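Right, the gripper budget, since a few of you kindly asked (sorry, it's a long one!). Thygesen have quoted us for 11 and I'd still much rather start with four and see how we get on. 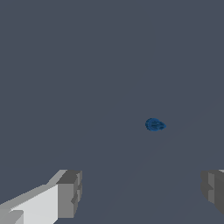

Render: Senthil Hegde

We're doing the picking in simulation first, small blue thing and two fingers, before a penny gets spent.

Periklis wants Mandell to quote as well, bless him, so the order slips to February. Spare fingertips are extra, by the way!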